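Speaker notes: Choosing a Place to Stay Off Season
Travel evening at the Vanmont library, upstairs room
Sigita Paju

(Wait for people to finish with the coffee. Check the back row can hear me.)

Good evening, everybody, and thank you for coming up all those stairs. I'm Sigita, and I've spent more of my adult life than I should admit looking at lodging listings. Tonight I want to talk about going places when most other people have gone home: lake towns in October, beach towns in March, hill villages in that muddy stretch after the snow goes and before anything blooms. I'll talk for a while, and then Tài Thân is going to take over for trains and buses, which he knows far better than I do.

START WITH THE TOWN, THEN THE ROOM

Most of us do it the other way. We see a lovely room with a lovely window, we book it, and then we get there and the one bakery closed in September. I did this in Plesach. Beautiful room, big bathtub, and the nearest open supper was a gas station with a heated case of meat pies. (They were good pies, I have to say. I had them three nights running.)

So before you look at a single room, find out what stays open. Call somebody. The town office is fine, a hardware store is better, because they're open all year and they know everyone. Ask them where they eat lunch in the slow months. I've never had anybody be rude to me about this, and I've had one lady in Plesach keep me on the phone for most of a morning telling me about her hip.

(Pause here for the show of hands: who has turned up somewhere and found it shut?)

KITCHENS

If half the restaurants are closed, then you'll be cooking, at least a little. I would take a plain room with a decent kitchen over a fancy one with a kettle, any time of year, but especially off season. Ask what's in the cupboards. "Fully equipped" can mean a great deal or it can mean two forks. I ask for a pot big enough for pasta, a sharp knife, and a colander, and if they have those three I stop asking.

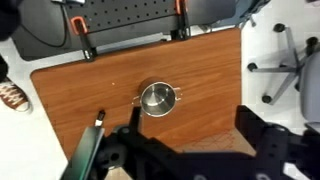
Slide 4. A small steel pot with two handles. Fine for soup for one, so ask about sizes.

I carry a few things of my own now: a little jar of salt, tea bags, a dish towel, and a wooden spoon that has been to more countries than my brother. You don't need to go overboard. Tài teases me about the spoon, and he's welcome to, but he has borrowed it.

One more thing on food. Shop on your way in. If you're arriving after dark, the shop may well be closed, and a person who has been driving since noon doesn't want to hear that. Bring enough for supper and breakfast and you'll be in a much better mood when you meet your hosts.

HEAT AND HOT WATER

This is the part I'd underline if I could underline things out loud. Summer places are built for summer. Ask what kind of heat there is, whether it's included in the price, and whether it gets turned on before you come. At the Jaiswal guesthouse, where we stayed two years ago, the owners lit the stove at lunchtime so the place was warm by four o'clock, and I still send them a card every winter. At another place, which I won't name, there was one electric heater and we took turns with it.

WHAT IT COSTS

(Go slowly here, people like to write these down.)

I'll give you my own figures from the Ornik trip, two of us sharing. In high season the apartment was listed at 1387 for the week. We paid 446 for the same week in the off season, same bed, same view, plus nearly 36 in heating charges at the end. Now, that's one apartment and one year, so please don't go home and tell your husbands that Sigita promised. But it does show you why it's worth writing to an owner directly and asking nicely. I set myself a limit of 500 and I came in under it, and I spent the difference on cake.

Watch out for minimum stays, cleaning fees, and deposits that take forever to come back. Get the total in writing, all of it, before you pay.

WHERE YOU'LL SIT

You'll be indoors more than you think. It rains, it gets dark at five, and suddenly the place you sit matters more than the balcony. I look through the listing for a proper table and a lamp near it. We had a good one at Ornik and we did everything there, cards, postcards, maps, supper.

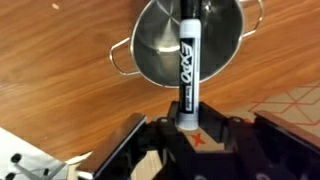 Slide 7. Pot on the wooden tabletop, grain showing.

If there's no table in any of the listing photos, write and ask. Same with a comfortable chair. I'm at an age where I can't read in bed for four hours without paying for it the next day, and I see some of you nodding!

BEFORE I HAND OVER

Take slippers. Take a good book and a second one in case the first is a dud. Tell your hosts what time you're coming, and if you're going to be late, call them, they may be sitting up for you.

(Questions, ten minutes. Then introduce Tài and remind everyone that the timetable handout is on the chair by the door.)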